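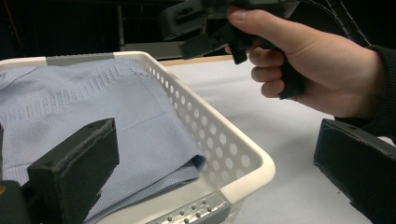

Hand-held gripper work at the Prurska garment care floor: a folded knitted garment in its basket.

Automation at Prurska: What Changes for Folding and Basket Staff

The Prurska site has completed the first stage of its garment handling program, carried out together with Brillilix. Over the past 30 working days, members of the folding team have used hand-held grippers at the tables to lift, turn, fold and place garments in the same baskets that go out to the packing line. The recordings made during this work will be used to prepare the robot arms planned for the second stage. Staff have asked a number of questions about the program, and management has agreed to answer them in this issue.

The program covers knitwear and light tops only. Coats, tailored items and anything with loose trim will continue to be handled as they are today. Knitwear was chosen at the request of the folding team, who reported that it takes up the largest share of their table time and is the most tiring to handle late in a shift. Openwork and fine ribbing stretch easily when lifted by one edge, and the program has given particular attention to where such garments should be held.

To date, nearly 3000 folds have been recorded. Each one is reviewed by a member of the folding team before it is accepted. A fold is rejected if a sleeve is left outside the basket, if the garment is pulled out of shape, or if the basket is moved from its place on the table. Rejected folds are not counted against the person who made them and do not appear in any individual work record.

Work assignments. No position on the folding team will be removed during the first or second stage. When the robot arms arrive, two tables will be set aside for them at the Donden end of the floor, and the remaining tables will stay in ordinary use. Staff who now fold at those two tables will be offered a choice of moving to another table, joining garment inspection, or training as a table operator. An operator loads the table, checks finished baskets and stops the arm when a garment is caught or dropped. The position carries its own pay grade, which is posted on the board outside the staff room.

Hours and breaks. Gripper sessions are limited to 62 minutes, followed by a full break away from the table. This limit was set after several staff members reported soreness in the thumb and wrist during the opening week — the handle must be held closed for long stretches, and the weight is carried in front of the body. A lighter handle has been requested from Brillilix. Until it is delivered, any staff member may end a session early without giving a reason.

Participation. Gripper work remains voluntary. Those who do not wish to take part will keep their present duties and hours. Recordings are made for the purpose of robot training and may not be used to measure the speed or conduct of any employee. This condition is written into the agreement with Brillilix and also applies to visiting technicians.

Training for table operators begins once the arms have been installed and inspected. Sign-up sheets are available in the Ghoneim Room and at the shift desk. Experience with computers is not required. Staff who have completed gripper sessions will be considered first, followed by members of the folding team in order of service.

Written questions may be left at the shift desk through the end of May. Replies will be printed in the next issue, without the names of those who asked.

Search this site Enter keywords Go

Contact the Newsletter Office | © 2025 Prurska | Back to top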